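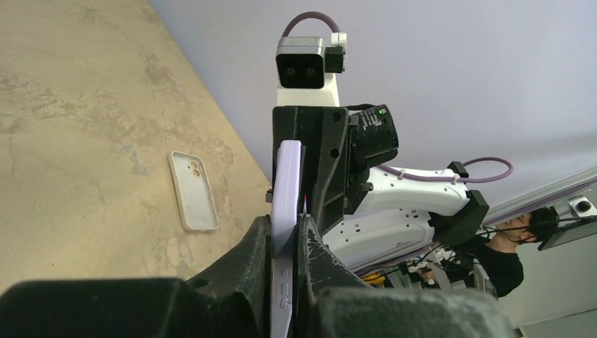
GRILLIA, 2025-11-18. Hi from the Billuvine studio! We have jewelry news, and I've been sitting on it since spring, so forgive me if I rush.

Starting this month we're launching Laaksonen, our first full line of fine jewelry made to be worn every day. There are 152 pieces in it: rings, ear cuffs, short chains, a couple of long ones, and a run of signet rings I fought hard for. Prices start at $788 for the slim stacking band and most of the line stays under $2,000. I know that still isn't pocket change. But for years our customers have been telling us at the counter that they'd love to buy something of ours for themselves, on a regular afternoon, without waiting for an anniversary, and we didn't have much to show them.

The gold is recycled 14-karat, a bit heavier than you'd expect when you pick it up. The stones are small on purpose (mostly garnet, gray spinel and a milky green tourmaline I can't stop wearing). Clasps took us forever. The old ones needed a second person to close them, so we redid them with a larger ring and a softer spring, and now I can do mine up with one hand while I look for my keys.

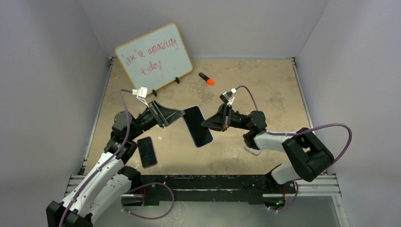 "You're amazing today," in red marker on a small whiteboard.

We're also teaming up with Grendico, the department store, which will carry Laaksonen in its ground-floor jewelry hall through the holidays. It's our first time selling outside our own shop and I'm a little nervous about it! They've given us a long case by the windows, with stools, so people can sit and try on as many pieces as they like.
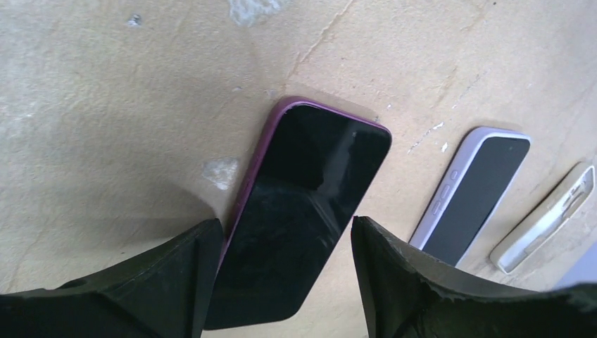
A smartphone in a purple case, with a second phone nearby.

Almost 900 people signed up for the preview list, and they'll get first pick of the numbered signets before the rest goes on sale later in November. If you want a certain ring size, please tell us early, as the smallest ones tend to go fast. 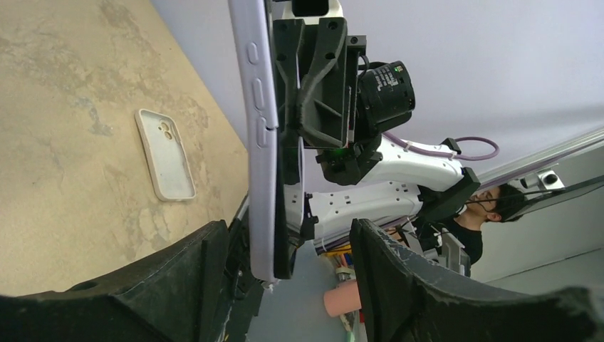 Resizing is free for the first year, and so is engraving up to eight letters. Repairs still come back to our own bench in Grillia, including anything bought at Grendico.

Editors and stylists can borrow samples for up to two weeks. Write to the Billuvine press desk with your dates and a shipping address, and tell us if you need the ear cuffs as pairs or singles.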